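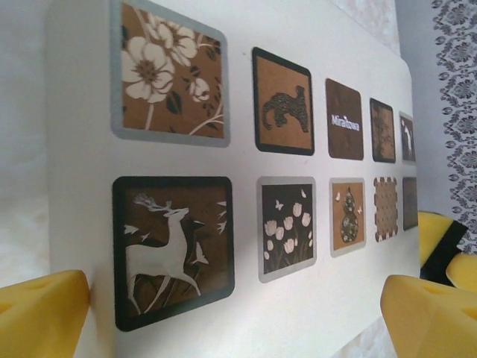

July, 7:40 am

Glaze kiln (the Wragg) down to 303 overnight, too hot to crack. Left the lid shut, bungs out. Kieran wanted a look, told him no.

Bisque from yesterday unloaded. Two mugs with S cracks, both from the batch Tracey D. threw on the soft clay. Rest fine. Foot rings need a rub w/ the wet pad before anyone glazes them.

Talex white — still crawling on the inside corners of the square dishes. Sieved it again, added water, let it sit. Specific gravity was way up, no wonder. Somebody has been topping the bucket with the thick stuff off the bottom of the old one. PLEASE don't.

Test strips:
A — one dip, quick. Thin at rim, brown showing. Kind of like it.
B — two dips. Crawled.
C — one dip over damp sponged bisque. Best so far, smooth into the corner
D — forgot to label the back, might be B again

Repeat C on 18 pieces before we change anything for the Skedmont order.

11:15. Lid cracked an inch. Pinging a bit from the top shelf, so the crazing on the green isnt fixed. Maureen thinks more silica, Phyllis thinks slower cooling. Try silica first, its cheaper.

Element reading on the bottom row low again. Kiln log says more than 2,000 hours on that set. Ask Tracey R. about prices before the next cone 6.

Still to do: wash shelves, order cones, find the good scale.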